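Section 6: Putting the Rack to Use

By now your Irnano three-tier rack should be standing on its own legs, with every screw snug and the leftover packing put away. If it still rocks a little, please go back to Section 5 before loading anything, and do give the legs another look, as they are the usual culprit. A rack that wobbles with nothing on it will be much worse once the whole family's shoes are home.

The steps that follow are written with a family hallway in mind, though they'll do just as well for a bedroom or a closet.

1. Choose the spot. A flat, hard floor is best. Thick carpet lets the legs sink unevenly, and then you find yourself blaming the screws. Leave a hand's width between the rack and the wall so air can get in behind.

2. Wipe down each board with a soft, barely damp cloth and let it dry. Bamboo dust from the workshop likes to settle in the corners of the frames, and it will find its way onto socks.

3. Decide who gets which shelf before you start loading. We suggest the bottom shelf for the children — they can reach it from a sitting position, and small shoes don't need much headroom. Grown-up shoes go in the middle. The top board is the widest and is nice for things you want close at hand, such as a bag or a pair of slippers.

4. Knock the soles together outdoors. Grit is what dulls the finish, far more than water does, and ridged rubber soles hold a surprising amount of it (beach sandals above all!).

5. Set each pair down side by side and slide it back until the shoes sit fully on the board. Lift them over the raised edge when you take them out, and teach the little ones to do the same if you can manage it. Dragging a shoe across the lip day after day will leave a pale track in the finish.

6. Load the bottom shelf first, then the middle, then the top. Empty it in the opposite order if you plan to move the rack.

Note: Sandals with straps take up less room if you fasten the straps first. Loose ones have a way of catching on the pair next door.

Caution: Do not let children stand on any shelf, or use the rack as a step or bench. Do not place it beside a radiator or stove. Strong heat dries bamboo and can open the joints between the strips.

Caution: Wet shoes should drip off on a mat first. If water does get onto a board, wipe along the grain and leave the shelf empty until it feels dry to the touch.

Children's sandals on the wood, and the three-tier rack with two black and green objects on the bottom shelf:
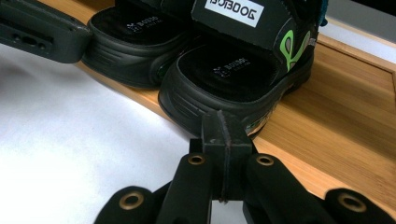
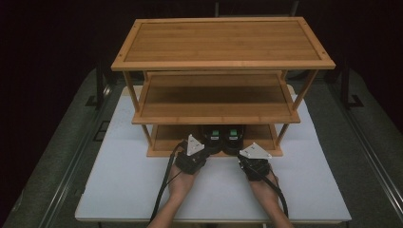
Guido Barbieri wrote to us that he had put the children's shoes on the top board for the first 2 weeks and spent most of that time picking them up off the floor, so he would like step 3 printed in larger letters. He also asks whether the boards can be oiled. They can, very lightly, with any clear oil meant for cutting boards, and January is a good month for it if your house is dry in winter. Rub it in, wait overnight, and wipe off whatever is left before the shoes go back.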